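The Laundry Corner – Gallery

Giletti Home Notes
Posted 8 April 2021

We put this page together for readers who asked about the small laundry pickup corner in the Skerora room. It is a plain space with a gray floor, pale wall panels and a light gray couch. There is a basket for the clothes and very little else. The room went together in January and has been in use since then.

The job done in the corner is an ordinary one. Clothes get left on the couch, and they need to end up in the basket. We use a liner in the basket so the whole load can be lifted out and carried to the washer in one go. The liners come from Hakala in rolls of 27, and one roll lasts us most of a season.

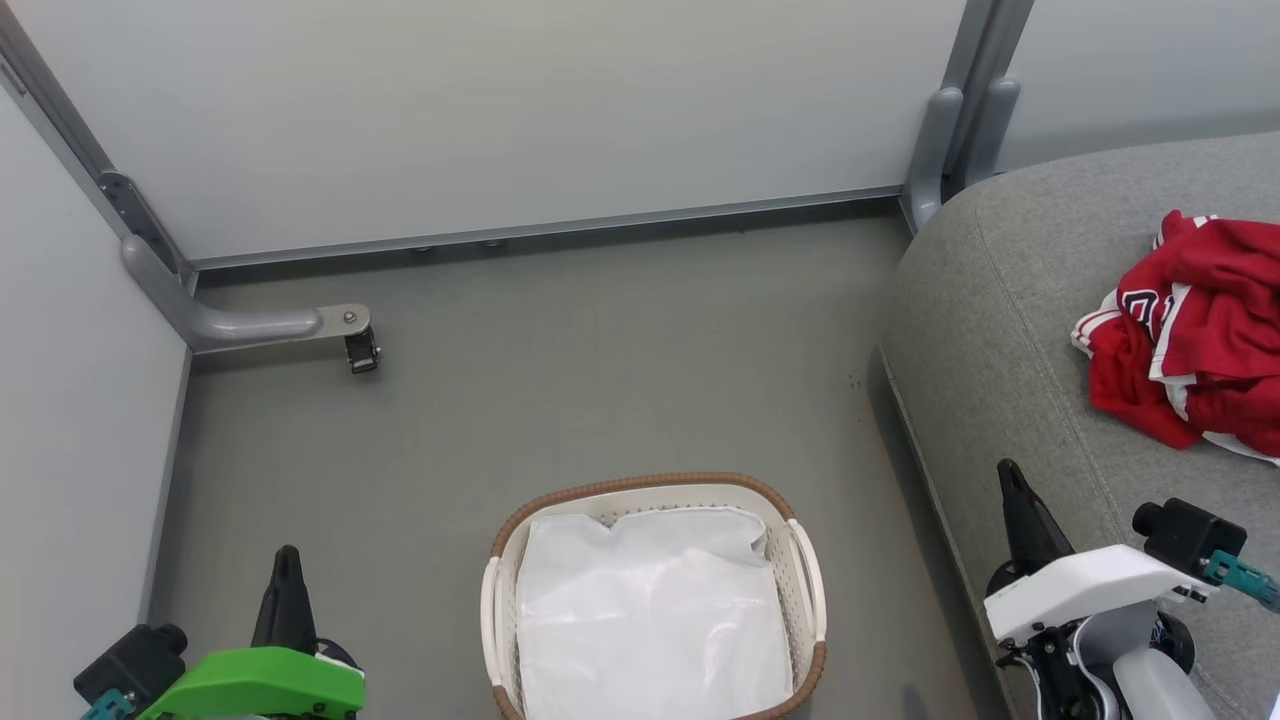 Red jersey-like garment on the couch, lined basket on the floor.

Jerseys are worth a little care before they go in the wash. Turn them inside out if they have printed lettering. Red ones should go with other darks the first few times, especially if there is white trim that could pick up the color. We wash ours cold and hang them up. The dryer is hard on lettering and we stopped using it for sportswear.

The basket has a handle at each side. We looked at taller hampers, but a low one is easier to reach from the couch and easier to see into. The woven rim gets dusty – a dry brush takes care of it.

The walls and ceiling are Luletmont panels set into metal rails. They wipe down with a damp cloth and a drop of dish soap. The rails need more attention, as lint settles in the channel. A narrow vacuum nozzle gets most of it out, and we do the bolts and brackets with an old toothbrush. The full set of panels and rails cost us $1000, plus $169 for delivery.

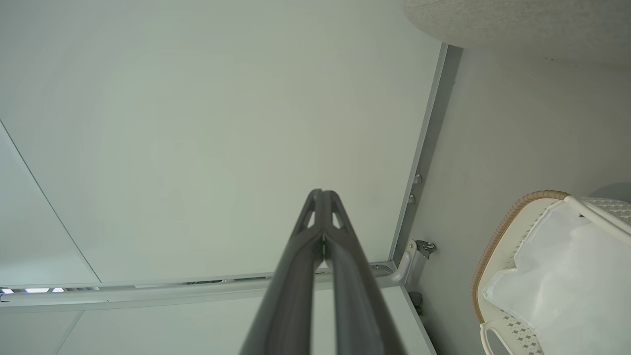
How often should the liner in a laundry basket be changed?
Every 2 weeks is enough for dry clothes, and right away if anything damp or muddy has been in it.

The couch cover gets vacuumed when the floor does. Go along the seams with the brush head and lift anything off the seat first. Small bits tend to collect on the floor near the base, so finish there.

More room pages are listed under Skerora in the gallery index.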